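Home Magazine Pets & Household Archive Subscribe

October
By Catalina Zapata

The Quiet Rise of Tofu Litter

For most of its 20 years in business, the Pilton pet supply cooperative sold one kind of cat litter, a gray clay that arrived by the pallet. Plant-based products now fill half the aisle. Adhiambo Gachanja, the cooperative's purchasing manager, attributes the change largely to apartment residents, who have limited storage and must carry every bag upstairs.

Tofu litter is made from the fiber left over when soybeans are pressed for milk. It is formed into small pellets and is generally sold in soft plastic bags. A shallow tray with a raised rim suits it well, and many owners prefer a model with a slotted section at one end, where pellets caught between a cat's toes may drop before they reach the floor.
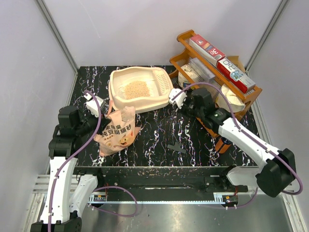
The cooperative surveyed its members last year and received 138 replies from households that had changed materials. Tracking across floors was the most common complaint about the old litter. Cost was the most common complaint about the new one.

"Members ask which brand is best, and we ask them first how often they scoop," Ms. Gachanja said. "The answer to the second question usually settles the first."

Her department recommends a filled depth of two inches and a daily check with a scoop. Used litter should be lifted out promptly, before the pellets soften and break apart. A complete change is advised when odor persists after scooping. An opened bag should be folded closed and kept in a dry cabinet. 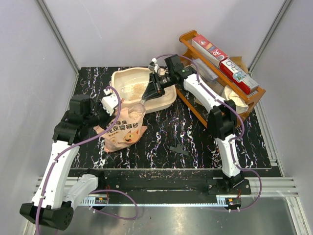

Making the Change

Cats accustomed to clay may refuse a new texture. Fidel Olivares, who advises new owners at the Escobar Street shelter, suggests mixing a small amount of the new pellets into the familiar litter and increasing the share over 5 days. Households with more than one cat should leave one tray unchanged during that period.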